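Telhado verde num prédio antigo aguenta chuva forte?

Şengül Saraç

Olá a todos! O nosso condomínio fica na parte baixa da cidade, perto do ribeiro, e em janeiro tivemos água na garagem pela segunda vez. Agora anda toda a gente entusiasmada com a ideia de transformar a cobertura num telhado verde (eu incluída, confesso!). São 230 metros quadrados, laje plana, tela refeita há uns anos. Recebemos uma proposta da Sternent com 10 cm de substrato e outra da Dudon, mais cara, com uma camada de retenção por baixo. A minha dúvida: isto ajuda mesmo a garagem ou só refresca o último andar? E alguém sabe se a câmara apoia este tipo de obra?
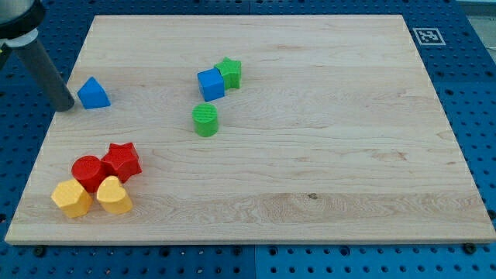

Baoshan Hou

Que bom projeto, Şengül! Fizemos uma coisa parecida no nosso prédio e estou encantado -- os seduns pegaram todos e o último andar ficou bem mais fresco no verão. Quanto à chuva, o substrato segura uma boa parte dos aguaceiros normais, mas numa chuvada de várias horas satura e o resto segue para os tubos de queda como antes. Para a garagem, eu veria primeiro a válvula antirretorno e a soleira da rampa. E peçam a um engenheiro de estruturas o cálculo da laje com o substrato encharcado! No nosso caso deu mais de 161 kg por metro quadrado e tivemos de reduzir a espessura junto à platibanda. A camada de retenção vale a pena se a laje aguentar.

Utel

a nossa garagem tb metia água e era só a grelha entupida, limpem isso antes de gastar dinheiro. apoios da câmara não sei, aqui responderam ao fim de 14 semanas e era para preencher outro formulário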